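The Long Road to a Clean Kitchen

Can a robot put away your dishes yet? I have been asking people that for most of the year, in labs and on factory floors, and the reply is usually a grin followed by a long pause. Sometimes, yes. On a good day, with the right plates, in a kitchen that holds still. I came home more excited than I expected to be, and with dishes still in my sink.

My first stop was Hulluvia, a small company that wants to sell a kitchen helper to people who live alone. The team had set it a simple chore: clear a table after breakfast. It picked up a cereal bowl by the rim, turned, and set it in the rack so gently that I laughed out loud. Then it went for a teaspoon and spent six minutes on it. Six minutes! The spoon was lying flat, and a flat spoon gives a pair of robot fingers almost nothing to hold. A toddler would drag it to the edge of the table and catch it there. The Hulluvia machine tried that too, in the end, and I have rarely been so happy to see cutlery move.

That trick with the table edge wasn't written in by an engineer. The machine had learned it from people steering the arm by hand through the same job over and over, 61 times for the spoon alone. This is the big change of the last few years. Older robots followed a fixed path and were lost if you nudged the cup. The newer ones look first, then decide, and when they miss they often try again.
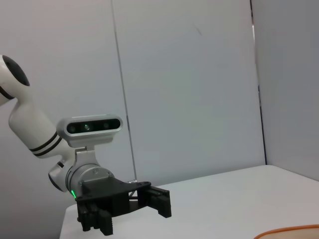
Shop floors are further along, partly for the dull reason that a shop floor can be arranged to suit the machine. At Bunero, a packing firm with 18 people on the day shift, two arms now load jars into cartons from morning to night. They do it well. What they can't do is deal with a torn carton, or a label stuck to the belt, and so a person still walks over with a roll of tape and fixes it in seconds. The crew seemed fond of the arms all the same, mostly because lifting jars all day is murder on the shoulders.

Cloth is another story. Plulon has been working on laundry since April, and I watched its robot fold a hand towel very neatly and then meet a fitted sheet. I have met a fitted sheet myself, and I felt for it. Soft things change shape every time you touch them, so whatever the robot saw a second ago is already out of date. The engineers there talk about socks the way climbers talk about mountains.

What would it take to bring one of these home? Price, for a start, and safety around kids and pets, and a great deal more patience with clutter. The Rajan project, which tests household robots in real apartments, keeps a list of everything that has stopped a machine in its tracks. A bath mat is on it. So is a bag of onions, and a drawer that sticks in wet weather.

I'd still love to have one. Give me a robot that can clear the bowls and leave the spoons to me — I would take that deal tomorrow, and I'd probably pull up a chair to watch.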